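Pre-season walk-round, Stundorham hurling pitch, Apr 18, 2019. My notes are in with the ticks, sorry about the handwriting!

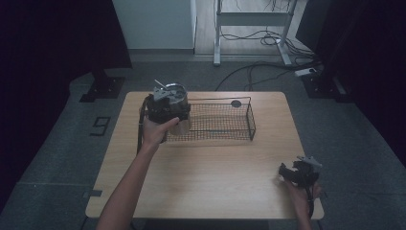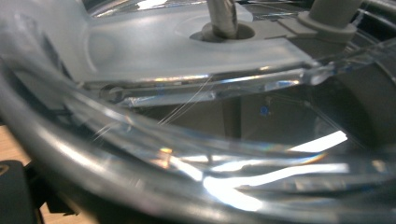
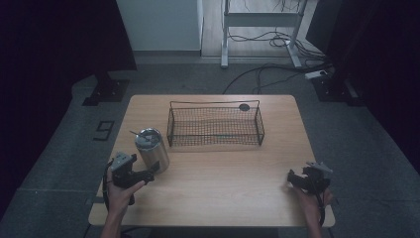

- [x] **Goalposts:** solid, no wobble. Nets need 5 new ties at the Belhaj Road end.
- [ ] **Grass:** a nasty dip near the sideline (I went over on my ankle in it last August). Fill before we play.
- [x] **Helmets:** all the loaners have good face guards.
- [ ] **Ball-stop netting:** ripped low down, and I'd love it fixed before the Otari game.
- [x] **First aid bag:** restocked, $262. Ouch.
- [ ] **Gate latch:** still sticks.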